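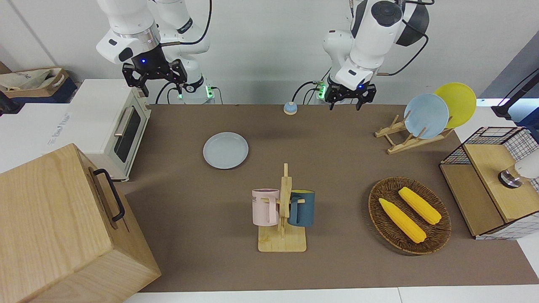
Housekeeping Skills, Unit 5: Clearing and Storing Tableware
Course tutor: Thérèse Gagnon

We use cookies to remember your settings. Accept / Manage

These notes go with the practical in room 184. Read them beforehand and bring them with you.

Plates

Washed plates go in the rack on edge, one to a slot. Slats hold a plate by its lower rim, so push it down until it stops moving. A plate laid flat on the table is either waiting to be used or waiting to be washed. Decide which before you pick it up. If you can't tell, wash it.

Leave plates in the rack for 30 minutes, then move them to the cupboard. Large ones go at the bottom of the pile.

Mugs

A mug tree saves shelf space but it tips if loaded on one side. Hang the first two mugs on opposite sides of the post, then fill the other pegs. Hook the handle fully over the peg – a handle resting on the tip will slide off when the tree is lifted. Carry the tree by the base.

Baskets

Wicker is for dry things only. Corn on the cob, bread rolls and whole fruit are all fine. Shake crumbs out after each use and brush along the weave. Do not soak it. For the practical we use toy food, and you should handle it as you would the real thing.

Small items

A call bell gets touched more than anything else on a table and is often missed. Wipe the dome and the base with a damp cloth, dry it, and put it back where a guest can reach it.

For the practical

Work in pairs. Clear the table, wipe the mat from back to front, then lay it again. Colton Fortin will check the racks.

Reading: Semard handbook, chapter 2.

Shares: 5 | Comments: 2

Related
Unit 4: Cloths and Sponges
Unit 6: Glassware
Laundry Notes (Aldana Iturra)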